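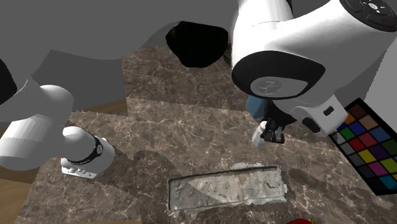
Sutcliffe
Orchestra Librarian, Drerngate Chamber Orchestra
Updated 2024-04-09

Section 8: Preparing string parts on the Vunari music stand tablet

Players should complete this section before the first rehearsal of a project. Parts for the June concerts are issued in the Vilow format only.

1. Charge the tablet fully and switch it on.

2. Open Library and select the project folder. Check that the part shown matches your desk.

3. Press Download. Wait until the title changes from grey to black.

4. Open the part and choose Page Turn. Pair the foot pedal by holding both switches down until the light stays on.

5. Set the margin to 12. Bowings marked by the section leader will then remain visible at the foot of each page.

6. Choose Layers and turn on Section Bowings. Personal fingerings should be written on Layer 2.

Note: Inside players are responsible for page turns where a desk shares one tablet. The pedal should be placed on their side of the stand.

Caution: Do not write on the Section Bowings layer. Marks made there are copied to every tablet in the section and can be removed only by the librarian.

7. Turn off the wireless connection once the pedal is paired. The pedal uses a separate link and will continue to work.

If a part fails to open, see Section 11. Paper copies may be requested from the library.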